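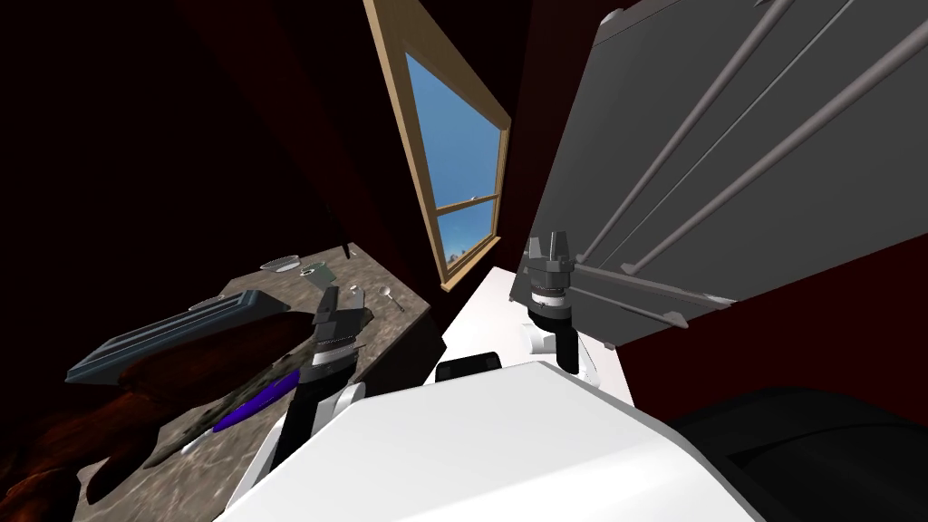 3 min read

Can I save a batch of homebrew that stalled?

Posted by Hsiao

So I've got a five gallon batch of brown ale sitting in the hall closet and it has just quit on me. It went like crazy the first couple of days (foam up in the airlock, the whole closet smelling like a bakery) and then nothing. My gravity reading was 1.020 on Tudur's borrowed hydrometer, same as it was three days before that, and the recipe says I should end up at 1.012.

I used one packet of dry yeast, sprinkled right on top. The closet was 68 when I started but we had a cold snap in April like we always do and I think it got down to 60 in there for a few nights. I mashed kind of hot too, if that matters. My thermometer is not great.

Do I pitch more yeast? Shake it? Bottle it and hope? I've got my brother's birthday coming up and I sort of promised him beer.

Tudur Phillips

Please don't bottle it yet! If there's still sugar in there for the yeast to chew on and they wake up inside the bottles, you can get gushers, or worse, broken glass. I had three go off in a cupboard my first year and I was finding sticky bits behind the flour for months.

Start with the cheap fix, and that's warmth. Move the fermenter somewhere that holds 70 or so, wrap it in an old blanket, and give it a gentle swirl to get the yeast up off the bottom. Gentle -- you don't want to splash air into it at this stage. Then leave it alone for four or five days and take another reading.

If it hasn't moved, I'd make up a small starter with a fresh packet, wait until it's really foaming, and pour it in while it's active. Dry yeast sprinkled straight into beer that already has alcohol in it tends to sulk.

And check my hydrometer in plain water while you're at it. It should say 1.000 at room temperature. I dropped it once and never tested it after, sorry.

Gumasix

just drink it. 1.020 is fine for a brown, mine always finish sweet

Ovard

Tudur covered most of it, but I want to go back to the hot mash, since I think you skipped past it. If your thermometer reads low and you were really up at 158 or higher, you made a lot of sugars that regular ale yeast can't eat. In that case the beer may be done, and no amount of swirling or new yeast is going to get you to 1.012. I chased a porter like that for 19 days before I gave up and kegged it. It was good, too, a little chewy.

Easy way to find out: pull a cup of the beer into a clean jar, add a good pinch of bread yeast, cover it loosely and keep it somewhere warm for two days. Take a reading. If the jar drops and the fermenter doesn't, you've got a yeast problem and Tudur's starter is the way to go. If the jar sits at 1.020 as well, it's finished, and you can bottle it with your normal priming sugar.

Toss the jar sample after. Don't pour it back in.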